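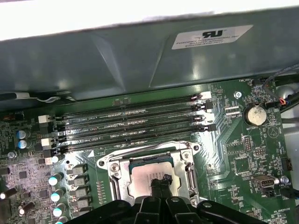 Hardware > Workstations and servers > Memory and processors

Print this page | E-mail this thread

Which slots first on a two-socket board?

lulau_bench
Picked up an old tower for the office in Flirnwood and I'm about to put memory in. Nothing in the slots by the processor at the moment, latches all open. The board has DIMM2_CPU1 and so on printed between them. I've got 4 matched sticks. Does it matter which go in first if I'm filling that bank anyway?

Pisharody
Not if you fill all four. With two sticks it would. Read the lid diagram if yours still has one.

tinsnips
Take the big plastic shroud right out before you start. People try to work under the edge of it and end up pushing a stick in crooked.

coldsolder24
Disagree, on mine it hinges up and stays up. Taking it off means unplugging a fan lead.

tinsnips
Then unplug the fan lead. It's one plug.

lulau_bench
The shroud has a Foxconn label on it. Does that tell me who made the board?

Pisharody
No, just the plastic. Go by the number on the board itself.

coldsolder24
While you're in there I'd change the paste on the processor as well. Mine had gone to chalk.

Pisharody
I wouldn't touch it unless it runs hot. Leave the lever shut. More sockets get ruined by people having a look than by old paste.

coldsolder24
It's an old machine, you don't know what's been done to it. Paste is cheap.

lulau_bench
I'll do the paste, I've got some. Ordered from Starnudport, should be here in August. Will post what it reports at first boot.

tinsnips
First boot can be slow with new memory. Give it a few minutes before you switch off.

Recent threads
Mixed speeds in one bank, will it run?
144 GB showing as less
Fan lead too short after refit
296 error at start-up
Wanted: drive caddies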